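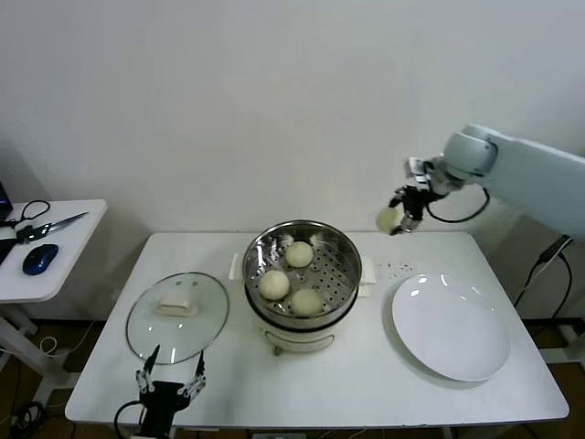 The Grip That Would Not Let Go

18 Jun 2021

The fault at Gistow first showed up in February, on run 147 of a planned 163. The arm was told to open its fingers over a plate. It reported that it had done so and moved on, still holding the bun.

The log recorded a success. The controller, supplied by Petersen, was reading the command it had sent and not the position of the fingers. Gistow's staff went back through earlier runs and found 4 more releases marked complete with no check behind them.
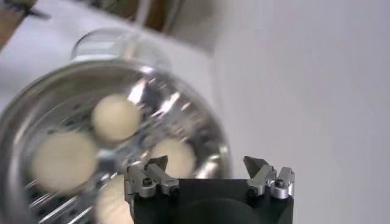
Gistow builds food-handling routines for small kitchens, and its test work is done on Rirkora arms running Prostine software. A false release matters more there than a dropped item. An arm that believes its hand is empty may drive it straight back into the steamer for the next pick. With the fingers spread wide, the tips already come in close to the food and the steel basket. With something still clamped between them, the planned path no longer fits.

The fix was dull. A position reading now has to match the open command before the arm can move, and a mismatch stops both arms — a person has to clear it by hand. Gistow wants 2,000 clean releases before it lifts the speed limit set after the fault.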